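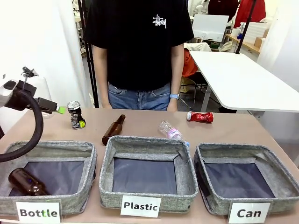

A can and a brown glass bottle on the table.

How to save your own seed from beans, tomatoes and squash

By Wilma De Graaf
Last updated 17 August 2024

This page covers three crops that grow well in an ordinary British garden or allotment and take three different methods. Beans are dried on the plant. Tomatoes are fermented in a jar. Squash have to be pollinated by hand or you won't get back what you sowed. If you have never saved seed before, do beans this year and leave squash until you have some practice.

The varieties I mention are the ones I grow in Stodton: a climbing French bean called Fustel, a red cooking tomato called Virág and a grey-skinned squash called Wakine. The methods are the same for any other open-pollinated variety of the same type.

Before you start: check what you are growing

Look at the seed packet. If it says F1, the plants are a first-generation hybrid, and seed saved from them will give you a mixed lot. Some of the plants may be good. They won't match the parent.

You want packets marked open-pollinated or heritage, or seed from a swap where the person handing it over can tell you the variety name and how it was grown. If a packet says nothing either way, look the variety up before you put a season's work into it.

Decide early in the summer which plants are for seed and tie something round them. I use strips of red cloth. Without a marker somebody will pick them for dinner, and in my house that somebody is usually me.

Choose healthy plants that look right for the variety. Don't save from the first lettuce to bolt or the tomato with the odd mottled leaves. Some viruses are carried in seed, so pull anything that looks wrong and keep it well away from the seed crop.

Beans

French beans mostly pollinate themselves before the flower opens. Crossing does happen, more so where there are plenty of bumblebees, so keep two varieties a few metres apart with something else growing in between. Runner beans are different. They cross readily, and if your neighbours grow a different runner you should expect some mixing.

1. Leave the pods on the marked plants and stop picking from those plants altogether. A plant that is still being picked keeps making new pods and is slow to ripen the old ones.

2. Wait until the pods are pale, papery and rattle when shaken. In Stodton this is usually late September for Fustel. The leaves will look terrible by then.

3. Pick on a dry day. If the forecast is for a week of rain and the pods have at least turned yellow and leathery, cut the whole plant at the base and hang it upside down in a shed or garage. The beans will carry on ripening.

4. Shell the pods by hand. For a large amount, put them in an old pillowcase and tread on it gently, then pour the lot from one bucket to another in a light wind to get rid of the bits.

5. Throw out any beans that are shrivelled, mouldy or have small round holes. Keep an eye out for odd colours too. A white bean among brown ones means either a cross or a stray, and it can go in the soup.

6. Spread the beans on a tray in one layer, indoors, for two to three weeks. Stir them when you walk past.

To test whether they are dry, hit one with a hammer on a hard surface. A dry bean shatters. A damp one squashes.

Bean weevil is the main problem in storage. Once the beans have passed the hammer test, put them in a sealed jar in the freezer for a week, then take the jar out and leave it closed until it has come back to room temperature. Don't freeze beans that are still damp, as it will kill them.

From one double row of Fustel last year I had 321 g of clean dry seed, far more than I needed. The surplus went to the Stodton seed swap, and what was left after that we ate. Dried French beans need soaking overnight and a hard boil of at least ten minutes before they are simmered until soft.

Tomatoes

Most modern-shaped tomatoes pollinate themselves. Potato-leaved types, currant tomatoes and some of the big beefsteaks can cross, because the stigma sticks out past the rest of the flower. If you grow several of those, put a small mesh bag over a truss before the flowers open, give it a tap every day or so, and take the bag off when you can see fruit. Mark the truss.

Tomato seed sits in a jelly that stops it from sprouting inside the fruit. Fermenting breaks the jelly down. You can also just smear seeds on kitchen paper and let them dry, and they will mostly grow, but they are harder to sow evenly and the jelly stays on.

1. Pick fruit that is fully ripe, slightly past the point where you would want it in a salad. Take one or two from each of several plants if you can.

2. Cut across the middle and squeeze the seeds and juice into a clean jar. The flesh can go in the pan.

3. If there isn't much juice, add a splash of water. Cover the jar with a piece of cloth and a rubber band, and write the variety on the jar, not the lid. Lids get swapped.

4. Leave it somewhere warm, out of direct sun, for two to four days. Stir once a day. It will smell, and it may grow a skin of white mould. Both are fine.

5. Stop when the seeds have mostly come free and sunk. If you leave it too long they will start to sprout in the jar. In hot weather check after the second day.

6. Fill the jar with water, stir, let it settle and pour off the pulp and the floating seeds. Do this until the water is clear. Tip what is left into a fine sieve and rinse under the tap.

7. Knock the seeds out onto a china plate or a coffee filter. Don't use kitchen paper at this stage, they glue themselves to it. Break up the clumps with your fingers the next day.

Dry them for a week or two away from any heater. Virág seeds come out slightly furry, and this is normal for tomatoes.

Squash

Squash need more care. Each plant has separate male and female flowers, and bees carry pollen a long way between them. Anything in the same species will cross, so a courgette will cross with an acorn squash or a patty pan, all three being Cucurbita pepo. Wakine is a Cucurbita maxima and won't bother with your courgettes, but it will cross with most of the large winter squash on the next plot.

There is a safety point here as well. Seed from courgettes or other pepo types that have crossed with ornamental gourds can give fruit that is very bitter and can make you ill. If any squash or courgette tastes bitter, spit it out and don't eat the rest. Cooking doesn't fix it.

Hand pollination takes five minutes, spread over an evening and the next morning.

1. In the evening, find female flowers that are due to open. The bud will be showing yellow along the seams, with a tiny squash behind it. Find male buds at the same stage, on a plain straight stalk and ideally on a different plant.

2. Close the tips of the buds with a strip of masking tape or a clothes peg. Do at least two males for each female.

3. In the morning, before the day gets hot, pick the males and strip off their petals.

4. Take the tape off the female flower. If a bee gets in first, give up on that one and use another.

5. Dab the pollen onto all parts of the stigma, using both males. Tape the female flower shut again.

6. Tie a ribbon loosely round the fruit stalk.

Not all of them take. Chaltu Negussie, who gardens two plots down from me, pollinates four or five flowers to be sure of getting two fruits, and I have gone over to doing the same. Start early in the season. Hand-pollinated fruit set after the middle of August rarely ripens properly here.

Leave the marked squash on the plant until the stalk is hard and corky, then bring it in and keep it for at least another month before cutting it open. The seeds go on filling out during that time. Scoop them out, wash off the strings in warm water, and dry them on a rack or a plate for three weeks. A dry seed snaps when bent. Throw out the flat ones.

Storing and labelling

Paper envelopes inside a lidded tin or jar are good enough for most people. Keep the tin in the coolest dry room you have. A kitchen cupboard above the cooker is the worst place in the house.

On each envelope write the variety, the year, and how many plants the seed came from. I also write down anything that went wrong.

Kept like this, tomato seed should last five years or so, squash about the same, and beans three or four. If you aren't sure about an old batch, put ten seeds on damp kitchen paper in a plastic bag, keep it warm and look after ten days. Fewer than five sprouting means sow thickly or grow a fresh lot.

Sow part of each batch and hold the rest back until you have seen the crop. I sowed every Wakine seed I had one spring and lost the lot to slugs – it took me two years to find more.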